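Vurkton Porlow zip pouch review: four months of stuffing things into it

I have a bit of a problem with pouches. There's a drawer in my kitchen that used to be for tea towels and is now for small bags that were going to change my life, and most of them are empty. So when the Porlow turned up from Vurkton I gave myself a rule — it had to be used every day, for something real, or it was going in the drawer with the rest.

It's a soft zippered pouch with rounded ends, long and fairly slim, in a flecky grey fabric. The website calls the colour "slate". I'd call it grey in the morning and bluish by teatime, and my sister-in-law looked at it and said denim, so make of that what you will. I ordered mine from Kokkinos, who are slow but wrap everything beautifully, and it came in tissue paper with no plastic at all, which I was very pleased about.

First impressions were good. It's squashy without being floppy, and the fabric has that slightly felty feel, a bit like a school jumper after a few washes (a nice school jumper, before anyone writes in!). It doesn't slide about on the table the way my old shiny one did. I tried it first as a pencil case, then for charging leads, and then for what it ended up being, my sewing bag.

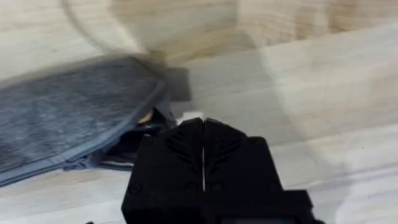

The sewing bag idea came from sheer irritation. I do a lot of mending in the evenings and I was keeping everything in a biscuit tin, which is very traditional but makes a terrible racket when you're hunting for a needle at ten o'clock at night. Into the Porlow went two reels of thread, a tape measure, small scissors, a needle book and a packet of pins. It all fitted, with a bit of room left for the buttons that come off everybody's coats in November.

I will say the shape takes some getting used to. Because it's soft, things settle at one end, and if you pick it up by the other end everything shuffles down with a thump. I now fold a scrap of cotton in along the bottom and that helps a lot. It also flattens right down when it's empty, so you can double it over and tuck it in a handbag, or down the side of a suitcase.

Cleaning is where I was nervous, as fuzzy fabrics and I don't get on. I spilled tea on it in the second week. Cold water and a drop of washing-up liquid got it out, and I left it on the draining board overnight next to the plates. It dried a little stiff and then softened up again once I'd scrunched it about. It does pick up fluff, and if you have a pale cat you'll want a lint roller handy. I've had bobbles along the seam too, nothing dreadful, but I noticed them.

I gave it a good tug as well, from both ends, because the seams on my last pouch gave way within a month. Nothing creaked, no stitches popped.

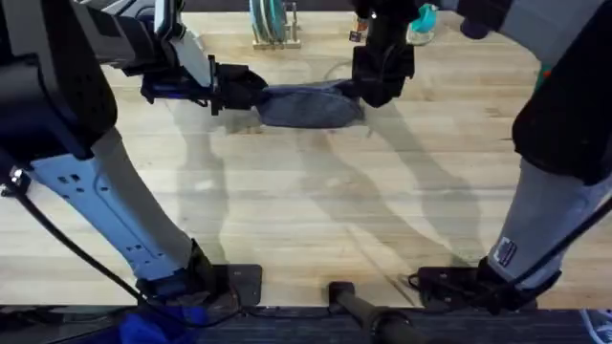
A reader got in touch after my first post on this to say hers had gone baggy in the middle after a summer of carrying crochet hooks, and did mine keep its shape? She'd also found the lining caught on the hook ends. Mine hasn't stretched so far, but then thread and a tape measure weigh next to nothing, and I can well believe a bundle of metal hooks would be harder on it. I'd put them in a roll first and then in the pouch.

Now, the zip. I've got strong feelings about zips. This one runs the length of the pouch and carries on round the end, so it opens up nice and wide and you can see what you've got in there. For the first week it was stiff at the curve and I had to hold the pouch down with one hand and pull with the other. I rubbed a candle stub along it on a Sunday afternoon and it's been much better since. Still not a one-handed job at the corner, mind you.

The fabric tab on the puller is the bit I like best. It's long enough to find by feel, so I can get into the bag with my eyes still on the telly. There's a little loop at the end too, handy for hanging on a hook.
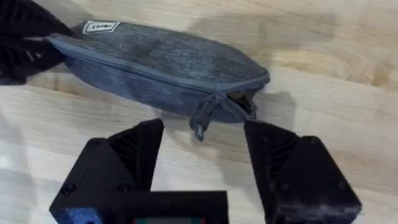 Zip part open, with the fabric pull tab hanging down.

I did compare it with the Cevard one, which lots of you recommended. The Cevard is firmer and stands up by itself, and its zip was smooth from day one. It's also scratchier, bulkier and rather dearer, and it won't fold down for a handbag. If your pouch lives on a desk, get the Cevard. For something that gets carted from the sofa to the kitchen table and off on holiday, I'd have the Porlow.

Things I'd change: a brighter lining so pins show up, one inside pocket for the needle book, and a smoother run round that corner. Oh, and more colours please, Vurkton, I'd love a mustard.

4 out of 5 from me. It's still out on the arm of the sofa and the biscuit tin has gone back to having biscuits in it.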